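Loltska two-arm kitchen kit: notes and data card for our trial set

Maintained by Zdzisław Wieczorek. Last touched in October. Corrections welcome, sales calls less so.

What this is

Recordings and notes from a trial of the Loltska kit, a two-arm tabletop robot with wrist cameras, sold by Darnurus as a way to "teach your own kitchen tasks in an afternoon". We paid for the trial ourselves. The set holds 80 episodes of simple handling on a white table. If you are deciding whether to buy the kit, read the Known problems section first and the brochure second.

What is in it

One folder per episode. Each has the wrist video from both arms, the joint readings, a gripper log and a short text note by whoever was driving. Eleven episodes have no note. I have left them in and marked them in index.csv, so you can drop them if you want to.

Tasks are mostly moving cups and bowls about. The task name in the index is what the driver was asked to do. It does not tell you whether they managed it. There is a separate column for that, called outcome, and I filled it in myself from the video.

How it was recorded

The arms were driven by hand using the Pumeo leader handles that come in the box. Video runs at 15 frames a second. Darnurus told us this was plenty. It is fine for slow reaching and poor for anything else — expect smearing on the other arm whenever it moves at a normal pace. We tried the brighter lamp setting and saw little change.

White table, white side panels. The setup guide asks for this and I would not do it again. Clear plastic all but vanishes against it, and steel bowls throw back highlights that upset the depth estimate.

Known problems

The left and right clocks drift apart. By the end of a long session the gap is roughly 6 frames. There is a script in tools/ that lines them up again, written by us, as the vendor's own one crashed on every file we gave it.

The panels do not fill the whole view, so parts of the room get in. If you train on this, crop or mask the edges.

Gripper force is logged as a bare number with no unit. I asked twice and was sent the same PDF both times.

The Esfahani add-on, meant to label objects for you, was left out. Its labels for clear items were too patchy to be worth the space.

Use and licence

Free for research and for arguing with salespeople. Please do not quote the outcome column as a score for the kit, as the drivers were beginners and it says as much about them.

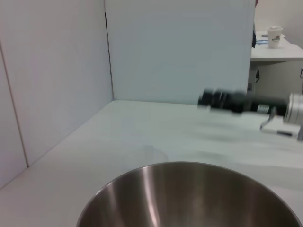 Checksums are in sums.txt. If one fails, download that folder again before writing to me.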